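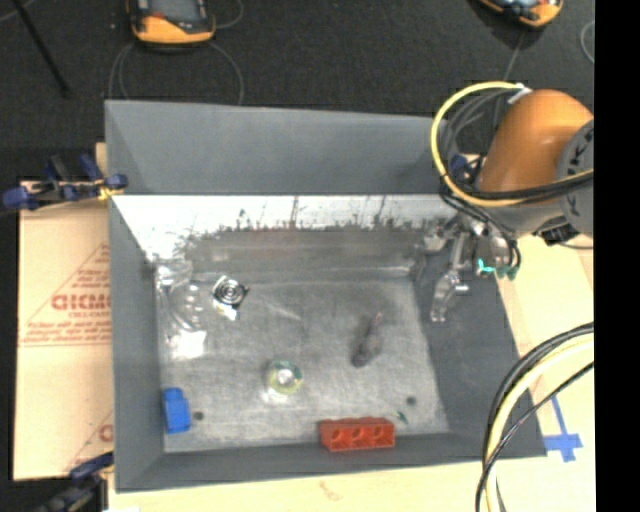
Cell 4, Sunday evening. Arm over the back right corner of the bin, clear plastic packaging at back left.

To: bin-picking list
Subject: Re: Arm stops with a force fault in one corner only

On Sunday, the Rengifo bench wrote:

> We get a protective stop when the arm goes for anything near the
> back right of the bin. Everywhere else is fine. Payload is set
> right, the gripper is calibrated, and we have slowed the approach
> twice. The log just says "unexpected force, wrist" and gives no
> joint. Has anyone seen this? We are about to swap the gripper,
> which would cost us the week.
>
> Also, is it normal for the bin wall to get this chewed up?

Please hold off on that gripper! We had the same fault for most of January and I am so happy somebody else has run into it, because I have been wanting to write this up and it's a lovely little problem once you see what is going on.

For us it was the cables. Have a look at the loop on our arm, the thick yellow one that swings out to the left of the orange housing and comes back underneath. With the wrist at the middle of the bin it hangs free and does no harm. When the arm reached into the back right corner and then rotated past a certain angle, the slack ran out and the cable pulled on the wrist. The controller felt a force it couldn't explain and stopped, exactly as it should. So the safety function was fine the whole time, and we spent two weeks being annoyed at it.

What gave it away was the log. Out of 602 picks we had 16 stops, and when I finally sorted them by wrist angle instead of by time, every one of them sat at the same end of the range. I may have shouted. After that we ran the same poses with the gripper open and nothing to pick up, and got the stop again, with no contact anywhere. That's the test I'd do first on your bench, it takes ten minutes. Run it at your lowest speed with someone on the stop button, and keep hands out of the bin, even though it feels like the arm is barely moving.

The fix was dull. We undid the tie at the top, let more length through, and tied it again with the wrist turned to its worst angle (we had always dressed the cables at the home position, which is the most relaxed pose it has). Then we cut the allowed wrist rotation in that corner. We haven't had that fault since, though I'd like a longer run before I swear to it.

One warning. More slack means a bigger loop, and a bigger loop can catch on things. The Clarker folks had one hook over a bin corner and it tore a connector out of the gripper. Watch the whole range slowly after you change anything. Please don't raise the force limit to make the stops go away, either. We tried it for one afternoon, the stops got rarer, and all we had done was let the arm yank harder on its own wiring.

On your second question: ours is chewed up too. The far wall has a bright strip with dark ragged scuffs all along its lower edge, and the floor is scratched all over. I put ours down to the fingers running long on low objects, but I haven't proved it. Wear like that didn't trip the fault for us. I'd still check that your bin hasn't crept. We clamp ours at the left side and have a cross of blue tape on the table near the front right corner as a mark. Before we had the tape, the bin had moved 6 mm one morning and we blamed the camera for hours.

Things I'd love to hear back on: which direction your wrist turns for those picks, and whether your cables are tied at the housing or further up the arm. If you're on the Gorutell controller, there is a setting to log joint torque at each stop. It is off by default. Turn it on! It would have saved us most of January.

I can send the sorting script to anyone who wants it. It's short and ugly and reads the plain text logs only.

Endadeo bench, cell 4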